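Small flats and storage > Wardrobe next to the kitchen: keep the door or take it away?

Katalin Lakatos
June 20, 2019

Good evening to all. I have read this forum for a long time and now I have a question of my own.

My flat is one room with the kitchen at one end. The tall white wardrobe (it is the Madon, bought second-hand for 200 euros, with delivery) has to stand at the kitchen side, as the other wall is taken by the bed. When I open its door I have the small round table in front of me, with the two bar stools, and after them the fridge. It is a nice corner for breakfast but there is not much room to turn.

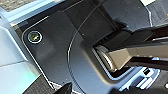
The door opens outwards and I cannot change this. When it is fully open, the free passage to the table is 533 mm, I measured it with a metal ruler. I can go through sideways. My sister, who is expecting in July, cannot go through with comfort, and she visits me each weekend.

So I have three ideas:
- take the door off and hang a curtain
- turn the door to the other side, if the holes permit this
- sell the table and eat at the worktop

I do not like the third one. What would you do?

Donnie Ritchie

Take the door off. I did it in my last place and never missed it. Curtain on a tension rod, ten minutes' work. Keep the hinges in a bag with a label in case you sell.

Shufen Kong

I would not use a curtain so near to the cooker. In my flat the curtain took the smell of every dinner, and then also the coats. I washed it every two weeks and in the end I put the door back. Donnie, how far was your wardrobe from your kitchen?

Donnie Ritchie

Other side of the room, fair point. Still think it beats squeezing past a door every morning. You only get the smell if you fry a lot.

Katalin Lakatos

I fry a lot. But thank you, I did not think about the coats.

I should add what I keep inside. On the hanging side there are only four or five things, the long coat and my work jackets. On the shelf at the bottom I put the shoes, and behind the shoes a box with the winter blankets. The papers are a different problem. I have too many of them and they are going from place to place in the flat.

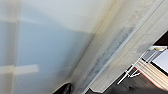
Delyth Prosser
Get the papers sorted first, Katalin, whatever you decide about the door. If you leave them they will end up on the wardrobe shelf and then you'll be opening that door ten times a day. Two box files, one for what you must keep and one for what you might. I had mine in the Jin ones with the metal corners, they last for years.

About the door, have you tried turning the hinges? On a lot of these cabinets the side panels are drilled the same left and right. You'd see small plastic caps inside where the spare holes are.

Jianhua Zhong

I am not agreeing with the turning. If you turn the door, it opens to the room side and you must walk around it from the bed. You only move the problem. Better is to move the table. A round table does not need to be so near to the wall, it has the one leg in the middle and you can put it anywhere. Try it for one week before you take out any screw.

Katalin Lakatos

Jianhua, I tried this evening. If I pull the table to the room then the stool with the yellow seat is in front of the fridge. If I leave that stool against the wall it is better, but then it is a little sad for guests. Delyth, I looked for the caps and I found them on one side only, so I am not sure about the holes.
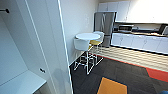

Shufen Kong
Is the wardrobe fixed to the wall?

Katalin Lakatos

It stands free for the moment. The brackets are in a drawer and I wait with them until the place is decided.

Shufen Kong

Then please do not wait a long time. It is 183 cm or more, I suppose, and with an open door the weight goes to the front. Put the heavy things low.

Katalin Lakatos

You are right, I will do it this week. The blankets are low already but the iron is not.

My plan now: the door stays on. I will change the stools for folding ones, Hedeo has a pair which goes flat to the wall, and I will give the two old ones to my sister if she wants them. If it is still too narrow, I will ask again about the hinges. I add one more from today.

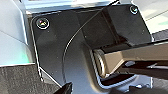
Same flat, same day, last one.

Donnie Ritchie

Folding stools wobble. I've owned the Ano ones and they went to the tip. Sit on them in the shop before you pay.

Jianhua Zhong

Mine do not wobble. It depends on the floor. Measure the height of the table first, many folding stools are too low for it.

Delyth Prosser

Let us know how you get on with the brackets, Katalin. And what sort of wall is it, plasterboard or solid? The plugs are different.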